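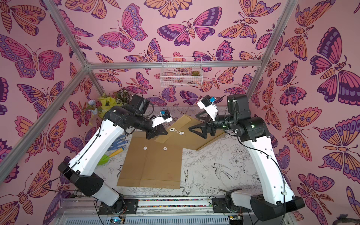

Vukero soup maker, is it worth it?

tvoros
Seen the Vukero soup maker on offer at Todilora, 305 reviews and nearly all good. Anyone got one?

hegyi_a
Had mine since June. Smooth setting is fine, chunky setting leaves the carrots hard. Holds enough for three bowls.

potsandpans
Carrots are fine if you cut them small. I'd still get the Kozma — the jug lifts out, so it's easier to wash.

hegyi_a
Kozma is far louder though. I sent mine back.

tvoros
Thanks both. Does the Vukero lid go in the dishwasher?

hegyi_a
No, wipe only.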